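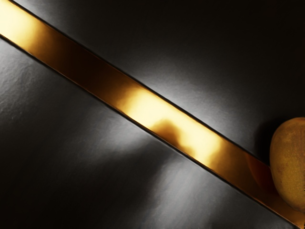
作業ノート 合成データ班
2018年4月10日 記入:Lenihan

目的

Prorovの把持学習用に、反射の強い面を含む合成シーンを増やす。前回までのセットは艶のない台が中心で、金属の縁や帯がある台に学習済みモデルを持っていくと、映り込みのほうに把持候補を出すことがあった。Eganさんの記録でも同じ傾向が出ている。今回は金色の帯を台に渡し、果物を置いた条件でレンダリングする。

シーンの設定

台は暗い灰色のざらついた面。帯は金色の研磨金属で、粗さをかなり低くしてある。物体はマンゴーのモデル一種類。位置と向きは乱数で振る。照明は面光源を使い、強さと角度を毎回変える。カメラも毎回動かす。

生成は1000枚を一単位とし、HarnardのマシンでBrosusicoのジョブとして流した。設定ファイルは共有フォルダの「反射_帯_金」に入れてある。乱数の種はファイル名に含めたので、同じ絵をもう一度出したいときはそこから拾うこと。

見て気づいたこと

冒頭に貼ったのは確認中に抜いた一枚。マンゴーが右端で切れていて、左側しか写っていない。帯のマンゴーに近いところに橙がかった茶色の映り込みが出ている。こちらは位置も色も実の側と合っていて、反射の計算としては問題ないと思う。

気になるのは帯の中央あたりにある暗い茶色のかたまりのほう。輪郭がぼけていて、何が映ったものか絵だけでは決められない。画面内にはマンゴー以外に独立した物体がない。候補として考えたのは、画面の外に置かれた物体、環境マップの暗い部分、光源の裏側に残した遮蔽板。遮蔽板は前の設定で使ったもので、消したつもりだが、シーンの階層を全部は見ていない。明日、環境マップを単色に差し替えて同じ種で出し直し、かたまりが消えるかどうかを見る。

帯の明るい部分はところどころ白に近い黄色まで上がっている。値が飛んでいるかどうかは8ビットに落とす前のファイルで確認する。飛んでいても実機のカメラでは起こることなので、すぐに除外はしない。露出の振り幅を決めるときの参考にする。

帯の縁の暗い線は、下側のほうがはっきり出ている。輪郭検出を使う前処理では、これを物体の境界として拾う可能性がある。Fragkouさんに前処理なしの入力でも一度回してもらうよう頼んだ。

ラベルについて

自動で出しているのは、物体ごとのマスク、深度、把持候補点。映り込みにはマスクを付けない。マスクは物体IDのパスから作っているので、反射像が物体として数えられることは仕組みの上ではないはずだが、念のため重ね表示で確認する。

端で切れた物体の扱いは前から決まっていなかった。Dolanさんと話して、ひとまず次のようにした。

・マスクは見えている部分だけで作る
・把持候補点は、両側の接触点が画面内に入るものだけ残す
・候補点が一つも残らない画像も捨てず、「候補なし」として保存する
・見えている割合を別の列に書いておく

「候補なし」を残すのは、把持できないときに候補を出さないことも覚えさせたいため。ただし比率が高くなりすぎると、何でも「候補なし」に寄る心配がある。この一単位では、自動判定で245枚が「候補なし」になった。多い。カメラの振り幅を狭めるか、学習時に間引くかで意見が分かれている。自分は間引くほうがよいと思う。振り幅を狭めると、手先カメラが近づいたときの見え方が減ってしまう。

不具合と対処

深度の出力で、帯の上だけ値が遠くなっている画像が13枚あった。反射した先までの距離を拾っているように見える。深度は最初の交点で止めるはずなので、材質側の設定が効いていないのだと思う。帯の材質を複製したとき、古い版の反射設定を引き継いだ可能性が高い。Ó Briainさんが材質ファイルの差分を見てくれている。該当する画像は「深度_保留」に移した。RGBとマスクはそのまま使えるかもしれないが、原因がわかるまで学習には入れない。

もう一つ、マンゴーの接地。乱数で置いたあと物理計算で落ち着かせているが、帯の厚みの分だけ段差があり、帯と台の両方にかかる位置では姿勢が決まるまで時間がかかる。途中で打ち切ると、わずかに浮いたまま撮られる恐れがある。打ち切りの条件を時間から速度に変えた。この変更は次の単位から有効。今回分は接触の記録を見て、浮いているものをはじくスクリプトを書く。

表皮のテクスチャは今のところ問題なし。斑点の出方が自然で、黄色から黄土色の範囲に収まっている。ただ、金色の帯と色が近い。色だけで分けるモデルには難しい条件になるので、評価では帯の色を変えた組と並べて比べたい。

実データとの突き合わせ

Pumphreyの実機セルで撮る分は、まだ台の準備ができていない。金属の帯は手配中。研磨の程度が合わないと比較にならないので、届いたら先に帯だけを撮って、ハイライトの広がりを合成側に合わせる。Eganさんの案では、帯の端に目印を貼って位置合わせをする。目印が映り込みに出ると面倒なので、貼るなら台の側に貼ってほしいと伝えた。

実機側の記録は、把持の試行ごとに開始前のRGBと深度、選んだ候補点、グリッパの開き、成否を残す。成否の判定は持ち上げたあとの開きで行う。前の記録では判定のタイミングが担当によってずれていたので、今度は手順書に書いておく。

次にやること

・環境マップを単色にして同じ種で再レンダリング(自分)
・遮蔽板が残っていないか階層を確認(自分)
・材質ファイルの差分確認の結果待ち(Ó Briain)
・前処理なしの学習を一回(Fragkou)
・「候補なし」を間引いた組と間引かない組の一覧作成(Dolan)
・接触の記録から浮きをはじくスクリプト(自分)
・帯の色を変えた設定を追加。銀と黒を先に

メモ

8月の評価までに反射条件のセットを固定する必要がある。途中で材質を変えると前の結果と比べられなくなるので、深度の件を先に片づける。ディスクの残りが少ない。8ビットに落とす前のファイルは確認が済んだ単位から別の置き場に移す。消す前に声をかけてください。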